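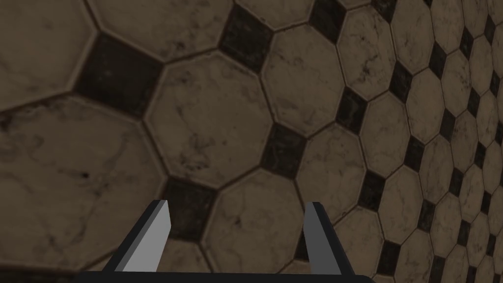
## 4. Running the open day demo

Read this before visitors arrive. The sales sheet says the Markier simulator "runs itself." Two of us ran it in February and I wouldn't repeat that claim to anyone holding a ticket.

1. Start the simulator on the demo PC and load the Okwood room.
2. Open the gripper view first. Check that the fingers are open and nothing is between them.
3. Wait for the floor pattern to finish loading. Do not touch the sliders yet.
4. Switch to the two-arm robot and select the tray task.

**Note:** The task list has 8 entries. Show the tray and skip the others unless Parvathi Joseph has signed them off.
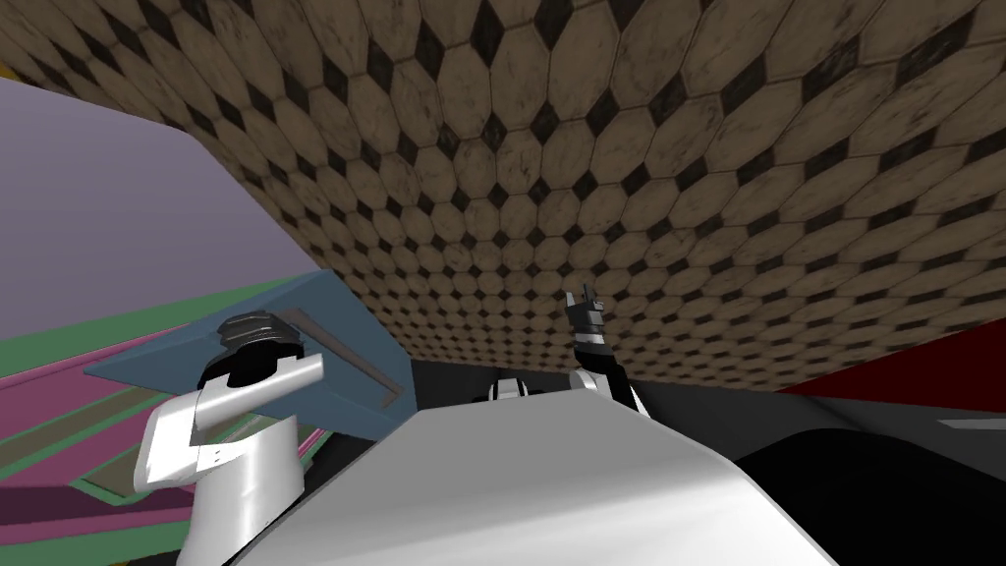 5. Check that the left gripper is on the upper edge of the blue tray before you let anyone take the controls.
6. Leave the right arm alone until the left one has hold. The manual from Curkell says the order doesn't matter - I have my doubts.
7. Hand over the controls. Limit each visitor to 245 seconds.

**Caution:** Do not tell visitors that a good run on screen means a good run on a real robot. Yuto Kawaguchi asked for proof of this and got a brochure.

**Caution:** If the view jumps, press Pause, then Reset. Pressing Reset alone can lose the log.

8. After each visitor, write down the result, bad ones too. Curkell quotes a score of 100 for this task - leave that number off the poster until our own log shows it.

Send the log to Esmaeil Babaei when the doors close. Spare controllers are in the drawer under the demo PC.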